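Ticket: Hellar sim, episodes saved with no table or props
Opened by: Yesenia Mendoza
Assigned to: Rok Kelmendi
Status: open, workaround in place

Yesenia Mendoza, 9:10 am
Good morning, and sorry in advance for the long write-up! I'm collecting pick-and-place examples in the Hellar simulator for the Nukine training set. The job is 300 episodes, and I went back through the first batch with my coffee this morning. In 36 of them the camera view has the arm and a plain gray-blue background and that's it. No table, no bin, no blocks. The joint readings look perfectly healthy, so the checker let every one of them through. I only caught it because I like to scrub through the video before I send anything on to Higinio.

Rok Kelmendi, 9:45 am
Thank you for looking at the video, truly, a lot of folks skip that. Could you tell me which scene file you were on, and whether you restarted between episodes or used the quick reset? The quick reset has been touchy ever since we moved the props into their own folder.

Yesenia Mendoza, 10:20 am
Quick reset the whole way, on the Sandoval scene. I tried a full restart just now and the table came right back, blocks and all. Then I ran 20 more with quick reset to see if I could make it happen again, and 4 of those lost everything except the arm. I can't find a pattern in which ones, though I'll admit I was hoping for something nice and obvious.

Leobardo Quezada, 11:05 am
Hopping in from the scene side, hope that's all right. I opened one of Yesenia's saved views next to the log.

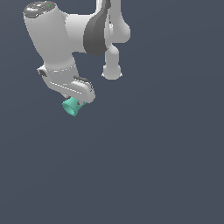 The log for that episode says "scene ready" before the props folder has finished loading, so my hunch is that the recorder starts a little too early and then never asks again. I'd love a second pair of eyes on that before I go changing anything, because Crisóforo wrote the loader and he knows its moods much better than I do.

Rok Kelmendi, 1:30 pm
That fits with what I'm reading in the recorder code. Yesenia, for this afternoon please use the full restart between episodes. I know it's slow, and I'm sorry about that. Move the 36 bad ones and your 4 test ones into a folder called "hold" and leave them out of the upload. Please don't delete them yet, I want them for testing the fix.

Yesenia Mendoza, 1:50 pm
All moved, and I've let Higinio know the batch will be short. Restarting each time for now. Leobardo, I put the full logs in the same folder for you and Crisóforo.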